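Marmont Storage Furniture: Frequently Asked Questions

Last updated 27 October 2021

Which products does this page cover?
The Siketti cabinets and the Garnus dressers. Upholstered items and mattresses have their own page.

What wood is used?
Siketti cabinet boxes and drawer fronts are solid beech. Garnus dressers have solid oak fronts and tops with a birch plywood back panel. Drawer bottoms in both lines are plywood.

Will the color match the sample I ordered?
Not exactly. Samples are cut from current stock, and grain and tone vary from board to board. Oil-finished pieces darken during the first year, faster in direct sun. Avoid leaving objects in one spot on a new top for long periods.

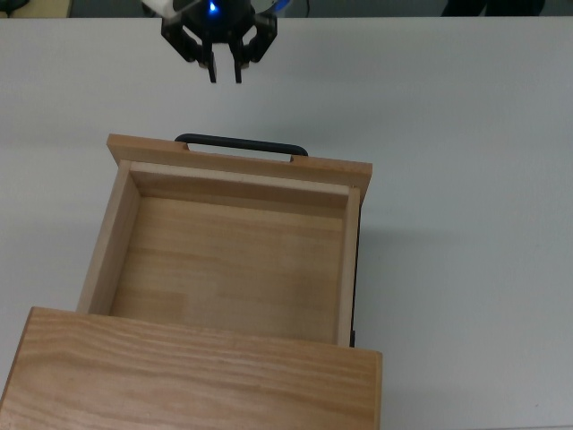
Open drawer, light wood with visible grain.

How much weight can a drawer hold?
Garnus drawers are rated at 53 pounds each, evenly distributed. Siketti drawers run on wooden guides and are rated at 14 pounds. Do not exceed the rating, even for short periods. Overloading is not covered by the warranty.

A drawer sticks. What should I do?
Check that the cabinet is level from side to side and front to back. Remove the drawer and wipe the guides with a dry cloth. Rub plain candle wax along the contact surfaces and refit. Do not use spray lubricants. Sticking in July and other humid periods is normal and usually clears when indoor humidity drops below 50 percent.

Do I need to anchor the furniture to the wall?
Yes, for every Garnus dresser. The bracket and strap are in the hardware bag. The screws supplied are for wood studs only; masonry and hollow walls need different fasteners, sold at any hardware store. Siketti cabinets placed on a table or counter do not need anchoring.

Does anything arrive assembled?
Siketti cabinets ship fully assembled. Garnus dressers ship with the case assembled and the legs packed in the bottom drawer. Fitting the legs takes 2 people and a 4 mm hex key (included).

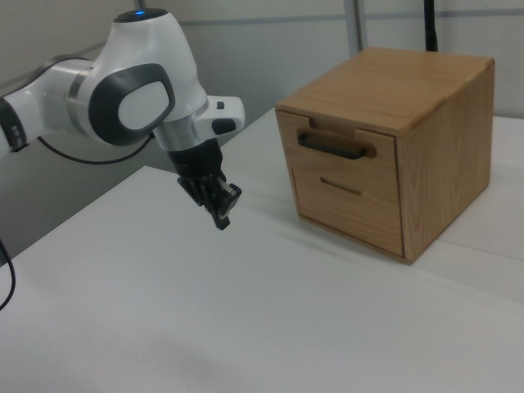

Small wooden cabinet on a white tabletop.

How do I clean an oiled surface?
Use a damp, well-wrung cotton cloth, then dry at once. Do not use ammonia, bleach or silicone polish. Re-oil once a year with Mujić hard wax oil, clear, or an equal product. Allow 24 hours before putting anything back on the surface.

Can I order replacement parts?
Yes. Knobs, guides, legs and wall brackets are kept in stock for both lines. Quote the part number from the label inside the back panel. The leg set for Garnus is part 463. Replacement drawer fronts are made to order and cannot be returned.

What is the return period?
30 days from delivery, unused and in the original carton. Return shipping is paid by the buyer unless the item is damaged or faulty. Report shipping damage within 48 hours and keep all packing material until the claim is closed.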